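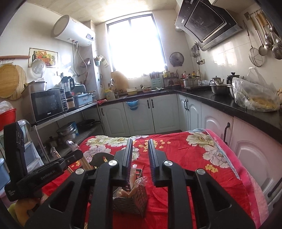 Hi all, and thanks for the nudge, Daniyal. The short version on the kitchen set is that we've got about 700 usable recordings from the hand-held grippers, and I'd like to stop adding to them for a bit and sort out what we ask people to do with them. I've pasted your questions below so I can answer them in order. My own feeling is that the homes are giving us far more than the mock kitchen at Rustberg ever did. You get a red cloth covered in big white flowers, a slotted basket with things wrapped in crinkly clear plastic, bundles of thin wooden sticks with more plastic over the ends, and all of it within reach of the jaws. I could have spent a month at Rustberg and never thought to put that lot on one table!

On 2026-09-22, Daniyal Zaidi wrote:

> Before Trellora starts the next training run I need to know three things. Are the home recordings replacing the Rustberg ones or being added to them? What are we doing about clear plastic? And can somebody please tell me what counts as a failed attempt, as Canan and Kaan are plainly marking them differently.
>
> I'd also like a list of homes we're holding back for testing. I don't want to find out in February that we've been testing on kitchens the model has already seen.
>
> Daniyal

Added to, please. The Rustberg ones are dull but they're tidy, and Tahira says the model leans on them for the plain reach-and-close part (she did try a run without them and it got very timid about closing). If it comes to weighting, I'd start at half and see.

Clear plastic is the one I keep changing my mind about. Half of me wants a separate batch of nothing but wrapped things, the other half thinks people will get bored and start picking them all up the same way. What I'd suggest is that each home does 20 attempts on whatever wrapped stuff is already there, mixed in with the rest, and the person moves the item between goes. No tidying first! Defne had one lady clear and wipe her whole table before we'd even got the grippers out of the bag, very kind of her, and no use to us at all.

Failed attempts: Canan has been marking a slip as a failure even when the person grabs again and gets it. Kaan only marks it if they give up. I'm with Canan on keeping the slip, but I'd like it to have its own label, so we'd have "clean", "recovered" and "dropped". The recovered ones are gold, if you ask me, and I'd hate for a filter to bin them. Kaan has offered to go back over his 11 sessions and relabel. Thank you Kaan, I owe you lunch.

Held-back homes: there are 13 in the sheet so far and I'd hold back three of them completely, tables, counters, the lot. I haven't picked which. Could Tahira do it blind, just from the row numbers? I know the kitchens too well by now and I'd end up choosing the hard ones.

One more thing while I'm here. If you're wearing long sleeves, roll them up before you start, and check both grippers are logging before the first pick. We lost most of an afternoon at the Aksoy flat to one that wasn't, and I'd like that to stay a one-off.

Shout if any of this clashes with what Kerum have been told.

Defne, could you bring the spare batteries back when you're next in?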